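Can a Robot Do My Chores Yet?
Science Corner, Lidisham Children's Library

Think about the last time you helped in the kitchen. Maybe you put a cup on the shelf, or you stirred some cocoa. Did you have to think hard about it? Probably you did not. Your hands already know this work.

For a robot, the same work is very difficult. First it must find the cup. Then it must decide where to hold it. Then it must close its fingers with the right force. If it presses too much, a thin cup can bend. If it presses too little, the cup falls down.

A robot hand is often called a gripper. Many grippers have only two fingers, and they cannot feel things as well as your skin can.

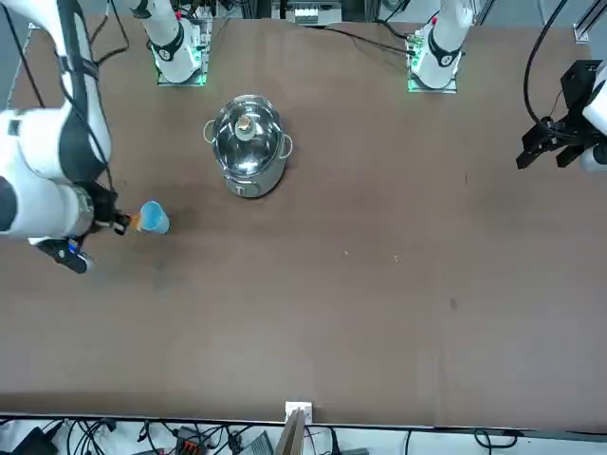

A robot arm holds a light blue cup on its side. The pot has a glass lid.

Now think about a cup that is lying on its side. You turn your wrist a little and the cup is standing up again. You don't make a plan for this. A robot needs a plan for every small turn, and the plan must also say where the pot is, so the arm does not hit it.

Pots are a good test too. A shiny pot works like a mirror, and a glass lid is see-through. Both can confuse a camera. The robot may have trouble to know where the lid ends and where the air begins.

What about spoons?

A spoon is thin, so it is not easy to pick up from a flat table. When the robot has the spoon, a new problem comes. The spoon must go inside the cup and not beside it. If the gripper holds the handle a little bit crooked, the other end of the spoon can be far from the right place.

Try it yourself! Hold a spoon with only your thumb and one finger, at the very top of the handle. Now close one eye and stir in an empty cup.
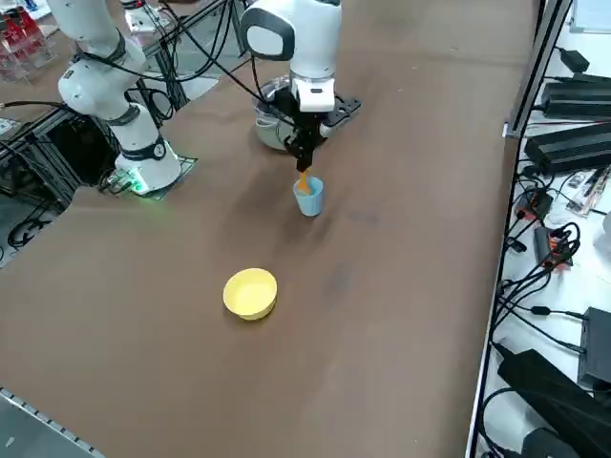 So, can robots do chores?

Some chores, yes. There are robots that vacuum the floor, and you may have seen one at home. In the Brullberg bakery warehouse, machines move 465 trays every morning. Every tray has the same size, and it always comes to the same place. That makes the work much easier for a machine.

Your kitchen is different. The cups are all different, somebody moves the chairs, and the cat walks in. A robot that can tidy up any kitchen, as well as you can, is not ready yet. People in many countries are working on it.

Words to know

Gripper: the part of a robot that holds things.
Joint: a place where an arm can bend. Your elbow is a joint.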